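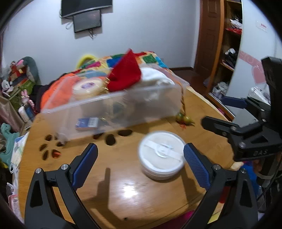

How to sort a box of small odds and ends

Most homes have one box where the little things end up: tape, ribbon, pouches from gifts, a charm on a cord, round tubs with something useful in them. It works well enough until you want one item and have to tip everything out to get it. Sorting it takes one evening and costs very little.

What you need

One clear plastic storage box with an open top, big enough to hold everything in a single layer with a bit to spare. Mine is a Votia, but any make will do if the walls are see-through.
A few round tubs with lids. The 200 ml size suits buttons, cotton pads and similar.
Two or three drawstring pouches.
Small labels and a pen.
A table with enough room to spread things out.

Step 1. Empty the box

Take everything out and put it on the table. Wipe the inside of the box with a damp cloth and leave it to dry while you carry on. If the corners are sticky, a drop of washing-up liquid will shift most of it. Rinse well afterwards, as soap left in the corners gathers dust.

Step 2. Make three groups

Put hard things with lids in one group, soft things in the second, and anything with a cord, tassel or ribbon in the third. Don't stop to decide whether to keep each item. Group first and throw away later, or you will still be there at midnight.

Loose bits such as pins and beads don't get a group of their own. They go straight into a tub.

Step 3. Check the tubs

Open each one and look. Close the lid firmly, pressing all the way round the rim. A lid that only sits on top will come off the first time the box is carried upstairs. If a lid has cracked, swap the tub for another. Old Mösli dessert pots are good for this if you have kept the lids.

Leave any printed stickers on if they tell you what is inside. If they don't, peel them off and write your own.

Step 4. Put the tubs in first

Tubs go at one end of the box, side by side, standing flat. Lift each one by its sides and not by the lid.

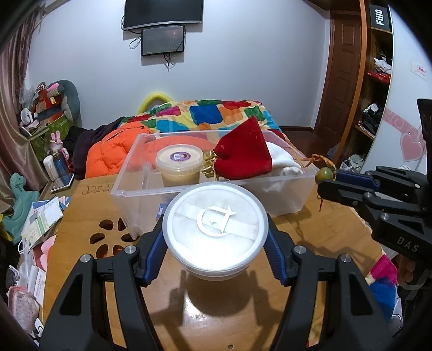 Soft things come next. Pouches can lie flat beside the tubs, with the wide end against the wall of the box and the neck towards the middle, so that you can get at the ribbon without lifting anything else. Velvet marks easily - keep it away from tape and anything else with glue on it. Fold loose cloths once and lay them on top.

Step 5. Cords and charms last

Lay these over the soft things. Long cords tangle if they are pushed down the side, so coil them loosely or let the end hang over the rim while you finish. Put it back inside before you move the box.

Step 6. Label the front

Stick one label on the outside, low down, where you can read it from the shelf. Keep it short. "Ribbon, pouches, tubs" is enough. I use the Pekevov paper ones, which come off plastic without leaving a mark.

Storing it

A shelf at waist height is best. Under the bed is fine if the box has a cover. Don't stack more than 2 boxes of this kind, as open rims slip on each other. Go through it again in January, when the gift wrapping has been put away and there are new pouches to find a place for.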